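12 Jun 2018
By Hạnh Từ

I read my first live news bulletin on Zandside last month and I still can't stop talking about it, so now it's your turn to listen!

If you've been reading for a while you know I joined the station in January to help with the filing. Zandside has shelves and shelves of old news scripts, the oldest from before I was born, and they wanted them put in order by year. I figured I'd do that for a few evenings and go home. But the filing cabinets are right outside the news booth, and the door doesn't close all the way, and you can't sit there night after night hearing Josphat Kariuki do the six o'clock without wanting to try it yourself.

Josphat is so good. He never sounds like he's reading. I asked him how he does it and he handed me a script from that evening, and it was covered in pencil. Slashes for breaths, a wavy line under a name he wanted to take slowly, a big X over a word he'd swapped at the last second. I'd always imagined news readers got a clean sheet of paper and a glass of water and that was it. (There is a glass of water. It lives on the floor, far away from the desk, and I've already kicked it over once.)

So he started me off on practice bulletins. A short bulletin at Zandside is 370 words at the most, and I wrote my first one at 370 exactly and was very proud of myself. Then I read it out loud and ran out of time before the weather! I talk slower than Josphat does. We cut it and cut it and ended up at 238 words, and those 238 words fit me like a glove. All four stories were still in there, too. What had gone was every "meanwhile" and "in other news," plus a whole sentence telling people that a road was a road.

The writing is what I've fallen for the most. You write for ears! In school I got praised for long sentences, and a long sentence on the radio is a trap, you go in one end and the listener has wandered off to feed the dog by the time you come out. Who it happened to goes near the front. Numbers get written out so you don't trip. If there's a street name with too many s's in it, you'd better say it ten times in the hallway first.

The hallway is where I practiced the name Pleronlow, by the way. It's the housing development that wants to build behind the old bus garage, and for a couple of weeks it was in every single bulletin. I said "Plernolow" in rehearsal so many times that Lợi Châu at the sound desk started mouthing it at me through the glass. When it came up in my real bulletin, third story, I saw it coming two lines ahead and slowed way down and it came out perfect, and I could see Lợi with both arms in the air.

I should back up and tell you about the real one. It was the late bulletin, when the fewest people are listening, and Thịnh Trịnh, who edits the evening news, checked my script twice and changed one word ("blaze" to "fire," and she was right, I've never said blaze in my life). Then I was in the chair. The headphones are heavier than you'd think. There's a red light, and it really does come on, and for a moment I loved that light so much I nearly forgot to speak. Then I said good evening and the rest just went. I don't remember the second story at all. I listened back to it later and it was fine!

My aunt Hường Thái heard it in her kitchen. She called right after and told me I sounded like I had a cold. I didn't have a cold, that's apparently my radio voice, and Josphat says it will settle down once I stop pushing my chin into my neck.

I also have to mention the archive, because I'm still doing the filing and it's gotten a lot more interesting now that I know what I'm looking at. The best find so far is the folder from the winter of 2000, when the Kustemum ferry stopped running and the station put out extra bulletins day and night. You can see the writer getting tired. The early ones are typed and tidy, and then the typing turns into ballpoint, and the last page is a single line in capitals: FERRY BACK. I held on to that page for ages. I've put it in its own sleeve at the front of the folder so the next person finds it right away.

If you have an old script at home, or a cassette of a local bulletin somebody taped off the kitchen radio, please don't throw it out. Drop it at the front desk at Zandside and write the year on it if you know the year. I will be so happy to see it.

Next up for me is going out with a recorder. Thịnh wants a piece on the Vũ bakery, which has been baking through the night on the same corner for longer than the station has existed, and I get to do the interview and cut it myself. I've been practicing my questions on everyone I know. I want the sound of the oven door, and the trays, and the shutters going up, and I'm planning to be there well before dawn to get all of it.

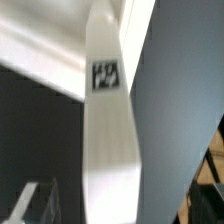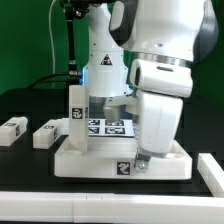
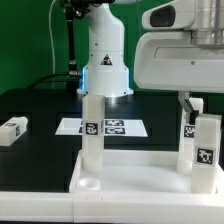
Do you need a trained voice to read the news on a small station?

Most small stations will take an ordinary speaking voice and teach you the rest. You'll usually be asked to record a practice bulletin first, and what they listen for is whether you can be understood at a steady pace and finish on time.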